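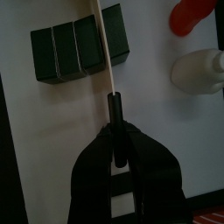 ## 4. Packing small goods for the Dudley counter

Parcels handed in at the Dudley counter go through the same belt as everything else, so they need to be closed and labeled before you arrive. Staff there can't lend tape or scissors.

1. Pick a carton that leaves a finger's width of space on each side of the item.
2. Wrap the item once in tissue and fold the ends under.
3. Close the lid. Tie a gift box with string in two places, then put it inside a plain outer carton.
4. Tape the outer carton along the center seam and across both ends.
5. Stick the label on the largest face. Keep it clear of the seams.

**Note:** String on an outer carton catches in the rollers. Use it on inner boxes only.

**Caution:** Do not send candles, matches, or perfume under service code 16. Use code 944 and fill in the yellow form.

### 4.1 Weighing

Set the scale on a hard, level surface and let it settle to zero. Place the carton in the middle of the plate and write down the weight once the number stops changing. Anything over 5 kg goes to the freight window.

If the scale doesn't return to zero when you lift the carton off, switch it off, wait for the display to clear, and weigh again.
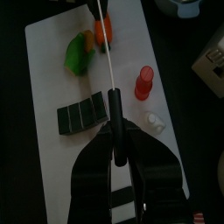 Agbayani, 2021-10-24

Changes to this section since the August printing:

- The Jundier label sheets are back in stock. Dirnex sheets can still be used up, but trim the left margin first or the barcode won't scan.
- The daily limit per sender is now 100 parcels.
- Step 5 used to say "top face." Flat cartons kept arriving with the label folded over an edge.

To print labels:

1. Load the sheets face down.
2. Choose "Counter" from the service list.
3. Print one test label and check that the barcode is sharp.
4. Print the rest.

Send corrections to Roy Mottram at the Agbayani office, with the section number in the subject line.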